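Road diary: Otari approach, westbound lane

Dec 10, 2019

On site at 05:40. Air temperature low but above the limit for the binder course, surface dry. Kauko Peltonen had already set out the taper on the uphill side, and the arrow board was running on battery because the generator would not hold a steady output. I logged the generator as defective and asked Sotora for a replacement. They said afternoon.

The closure is the one agreed last week: westbound outside lane, from the culvert headwall to the second bend. Two-way traffic stays on the remaining lanes with the temporary centerline shifted toward the cut slope. Lane width at the tightest point is 3 meters. I measured it again with the wheel and then with the tape, and the tape is what I wrote down. A loaded truck can pass there, but it can't pass quickly, and the advisory speed is posted at 25.

Milling started at 06:30. The drum was set to take off the old wearing course only, but in the first pass the machine pulled up slabs of the layer below, which had let go of the base along the wheel path. We stopped and took two cores. The upper core came out in three pieces. The lower one was sound down to the stone. I take this to mean that water is getting in at the shoulder joint and running downhill between layers until it meets the patch from the last repair, where it has nowhere to go.

Niilo Keskinen wants to mill deeper across the full lane. I would prefer to dig out the failed length, fix the joint, and leave the good material alone. The design office will have to choose. Sent both core logs and a sketch before the mid-morning break, with levels taken off the Golestani benchmark, the one on the bridge abutment. The older mark by the bus shelter is off and should be struck from the drawings. I have asked for this before.

Break at 09:45. Coffee.
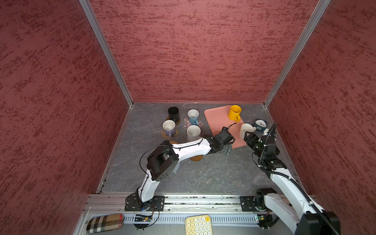 Drainage

Walked the ditch from the headwall to the bend with Kauko. The pipe under the farm entrance is more than half full of silt. Above it the ditch has been filled by slope wash, so runoff leaves the ditch and crosses the shoulder. The edge of the pavement is undercut there for 11 meters. I could get my hand under it at several places and the whole level staff at one.

No paving should go down over this. If the edge is not supported, the new mat will crack along the same line by the end of January, whatever mix we use. Wrote that into the log in those words.

Remedy as I see it: jet the pipe, regrade the ditch to the original fall, cut back the undercut edge to firm material, and rebuild it in compacted crushed stone with a concrete haunch. The excavator can do the ditch from the closed lane without any extra traffic control. The jetting truck can't. It needs the farm entrance, so the owner has to be given notice. Left a message with him at noon and got no reply by the time I went home.

Traffic

Queues were short until the school run and then reached back past the warning sign, so drivers were meeting stopped cars before they met any notice of the works. Moved the first sign uphill to the straight and added a second one on the opposite side. After that the approach speeds looked better, going by eye. I will put the tube counter down tomorrow to get real numbers.

One near miss at 13:10. A van came through the taper late and clipped 2 cones. No injuries, no contact with plant. Kauko had the plate number and filled in the form. The cones at that end were spaced for the lower speed limit, which starts farther down. Respaced them for the approach speed and took a set of dimensions so that the night crew can put them back the same way if they get knocked.

The replacement generator came at 14:20, with the wrong connector. Kauko made up a lead from the spares box. The arrow board has been steady since then and is noted as such.

Materials

Jeleck delivered the first load of crushed stone at 14:50. The ticket and the pile don't agree. The ticket gives the graded base we ordered, and the pile looks short of fines to me. Took a sample, split it, bagged and tagged both halves. One goes to the lab with the morning courier and the other stays in the site cabin until the result is back. Told the driver not to bring the second load before I call.

The tack coat is all right. The tank was at temperature, the spray bar was checked over a tray, and one nozzle was blocked and cleaned. No tack was applied today, with the base in its present state.
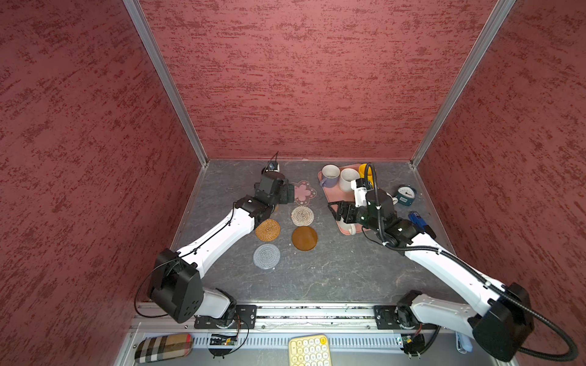 Reading time: 5 minutes

Closing the shift

Milled surface swept by 15:45. A ramp of cold mix was placed at each end of the milled length so that emergency vehicles can use the lane if they have to. The step at the longitudinal joint is within what the permit allows, but I had the cones pulled in tight against it for the night anyway, with a lamp on every second one.

The design office called at 16:05. They accept the dig-out for the failed length. Full-depth milling is held over until they have seen a further core from above the bend. Niilo was on the call and did not argue, though he asked for his objection to be put in the minutes, and it was. The drainage work is accepted as an extra, price to be agreed. That will take longer than the work.

For tomorrow: core above the bend first thing, before the excavator is brought up. Tube counter at the straight. Chase the farm owner. Chase the lab. Ask Sotora for the correct connector, and for a second set of lamps, as several in this set are dim. Check the ditch level against the pipe invert before any digging, using the abutment mark.

Off site 16:40. Boots need new laces.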